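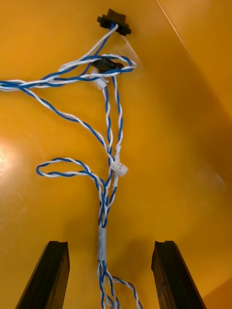 The Dralow DR-14 harness is a twisted-pair lead set for the Rustum ring board. Each pair is one blue and one white conductor, wound tightly along its run, with black connectors and small white housings for the board side. Overall length is 121 mm. Minimum order is 88 sets. Mating parts from Choo are listed separately.

The ring board ships without leads – order both for a complete kit. Boards are packed in yellow trays and should stay there until assembly.
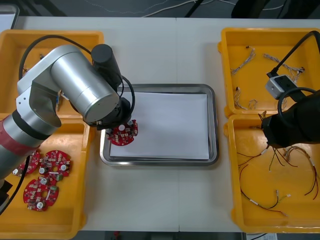
Ring boards in tray, harnesses upper right.

Storage: dry, out of direct sunlight. Replaces Vimora set 2.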